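Gavora: a word list for brick and tile walls

Version 2, updated 26th February

Gavora is a table of 421 English terms used by people who sell, lay, clean and repair brick and tile on interior walls. It covers names for laying patterns, joint shapes, edge pieces, surface finishes, color families and common faults. Each row holds one term in one sense. If a word has two meanings in the trade, it has two rows.

The list was put together for search on a building supply site, where people typed one word and the catalog used another. A customer asks for "subway," the shelf label says "metro," and the person who fixed the label called it "brick format." It has since been used for spell checking, for tagging old invoices, and for translating product sheets. It should be fine for any of those. It is not a building standard and should not be quoted as one.

What is in the folder

gavora.csv: the main table, one row per term and sense
gavora_variants.csv: spellings and plurals, linked to the main table by row id
sources.txt: short codes for the places the terms came from
changes.txt: what moved, was added, or was dropped since the first version

Files are UTF-8 with commas between fields and Unix line endings. Notes can contain commas, so use a real CSV reader. Opening the table in a spreadsheet is fine for looking, but please don't save from there. Some programs turn the row ids into dates.

Columns in the main table

There are six columns.

id: a short code that stays the same between versions
term: the term in lower case, as most sources write it
group: pattern, joint, edge, finish, color or fault
sense: a one-line meaning in plain words
source: a code from sources.txt, blank if the term was collected by ear
note: anything else, often blank

Of the 421 rows, 323 have a printed source. The rest were written down at the counter of the Losside yard or taken from phone orders. Those rows have been checked for spelling but nothing more, and a few of them may be local to Losside.

Brick or tile

The first question for most users is where brick ends and tile begins. In the table, the words follow what people say when they look at a finished wall. A wall of thin facing pieces laid in a half-offset pattern is called brick by most customers and tile by most installers. We kept both. The group column doesn't separate brick from tile, and there is no flag for it. If you need the split, you will have to add it yourself using the sense text.

"Mortar" and "grout" get mixed up in the same way. Mortar is listed as the bedding and joint material between bricks, grout as the filler between tiles. Plenty of invoices say "gray grout" for a brick wall, and the variants file accepts this.

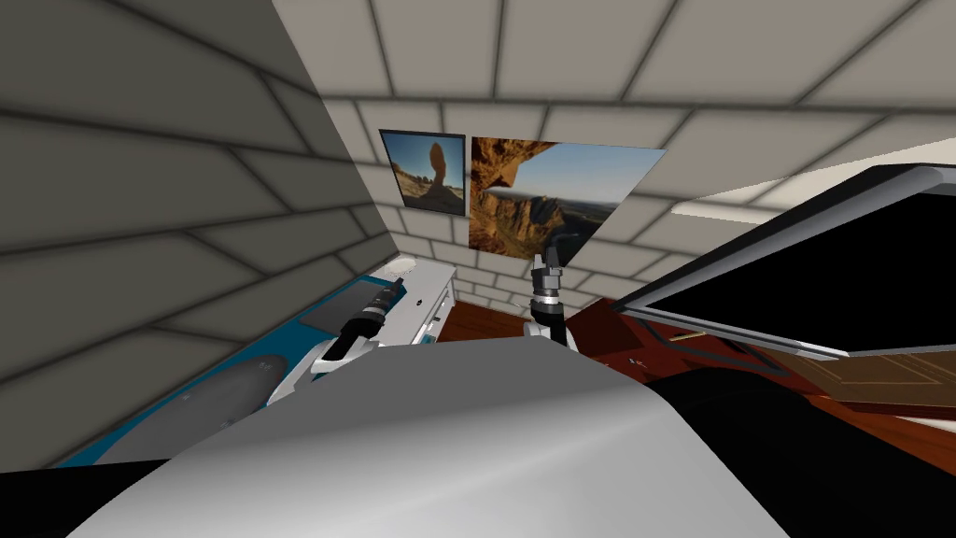 A user of the first version wrote in to say that this was too loose, and that grout should never be allowed as a variant of mortar because somebody will end up ordering the wrong bag. The same message asked for a warning column. We thought about it and left the table as it was. A search box has to find what people type. The sense line for each word now says what the material is used for, and that should be enough for anyone reading the row.

If you use Gavora to place orders automatically, switch off the variants marked "loose." There is a short list of them at the top of gavora_variants.csv.

How the terms were collected

Printed terms came from old supply catalogs, mainly the Guérin wall and floor lists, and from price sheets kept at Losside. Pages were typed by hand. Scanning was tried first and gave too many wrong letters on the thin paper, so the scanned text was thrown out.

Spoken terms were written on slips at the counter, with the item the customer went home with. A slip went into the table only if the item was clear. Slips that said things like "the nice one" were left out.

After typing, the whole list was run through Vatumel, a small cleanup script. It does four things: lowers the case, trims spaces, turns curly quotes straight, and reports rows that look like copies of each other. It doesn't merge anything. Every merge was done by a person reading both rows.

Pattern names

Pattern is the largest group and the one with the most overlap. "Running bond," "stretcher bond," "brick pattern," "half drop" and "staggered" can all be heard for a wall where each row is shifted from the one below. They are not exact matches. Running bond allows any steady shift, while half drop in our sources is mostly turned on its side, with columns shifted in place of rows. The sense lines try to keep this straight.

"Stack," "stacked," "straight lay" and "grid" mean joints lined up both ways. "Soldier" means pieces standing on end. A soldier row used as a border has its own entry under edge.

Large pieces cause some trouble. When a piece is big enough, sellers stop saying tile and start saying panel or slab, and there is no agreed size where that happens. The table has all three words and gives no measurements for any of them.
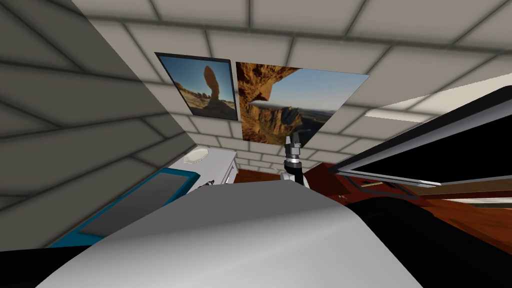

Color words

Color names in catalogs are made to sell, so only the plain families are in the main table. White, off-white, cream, buff, gray, charcoal, red, brown and black are there. "Morning oat" and names like it are not. If a fancy name turned up in three or more sources it went into the variants file, tied to the nearest plain word.

Cream and off-white were the hardest to keep apart. Some sources use cream for anything with a touch of yellow and some use it for every pale piece that isn't bright white. Both words are kept as separate rows with a note on each pointing to the other. For search, we suggest treating them as one.

Gray is spelled with an a throughout. Grey is in the variants file.
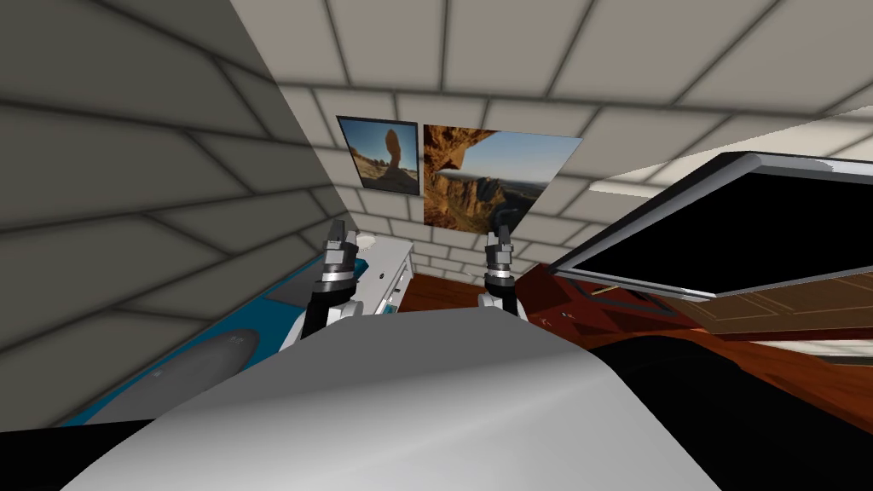 Gray tile in a brick-like pattern, with cream tile across the top.

Joint color is a separate matter from piece color. A phrase such as "cream with dark joint" is two facts and should be split before you look it up. The table won't match the whole phrase. Vatumel has an option to split on the word "with," off by default because it breaks "with lip" and "with nib" in the edge group.

Faults

The fault group covers what goes wrong on a wall after it is laid: lippage, hollow spots, crazing, popped tile, white bloom, soft joints, pinholes, stained joints. These came mostly from repair invoices. Meanings are given by what is seen or heard on the wall, and no causes are listed. Two sources gave opposite causes for the same pinholes and there was no way for us to settle it.

"Bloom" and "efflorescence" are the same thing in our sources. The short word is the main entry because that is what people type. The long one has several spellings in the variants file, all of them found on real invoices.

Known problems

The list leans toward one yard and its suppliers. Words used only by restorers or only in tile factories are mostly missing.

Floor terms were removed for version 2, but a few are used for both walls and floors and those stayed in. "Threshold" is gone. "Skirting" is still there.

Outdoor brickwork is covered only where the same word is used inside. Chimney words are not covered at all.

Some joint shapes have three names and no clear winner. The term chosen as the main entry for those is the one with the most printed sources, and it may not be the one your readers know.

The source code G is used for every Guérin list without saying which printing. The covers were missing from several of them.

There are no plural forms in the main table except for words that are always plural. Look in the variants file. 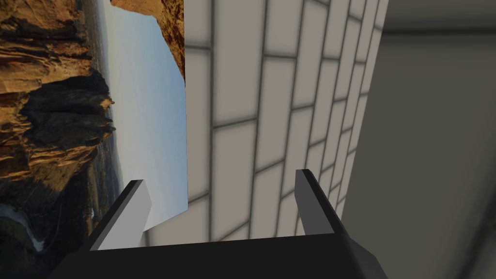 Changes since the first version

Floor-only terms removed.
The "loose" mark added to the variants file.
Sense lines rewritten so that none of them uses the term to explain itself.
"Feature wall" moved out of pattern and dropped. It names a use for a wall and none of the groups fit.
Row ids for removed terms are retired and won't be used again.
The finish group was checked against the March price sheets from Losside. "Rustic" was split into two rows, one for a rough face and one for uneven edges.

Using and sharing

You may copy, change and share the table, also inside paid products. Please keep sources.txt with it and say which version you used. If you add rows, start your ids with a letter of your own so they don't clash with later releases.

Corrections are welcome. Send the row id, what you think is wrong, and where you have seen the word used. A photo of a page or a price label is the most useful thing to send. Requests for new terms should come with at least one source, printed or spoken, and a plain sentence saying what the customer got when they asked for it.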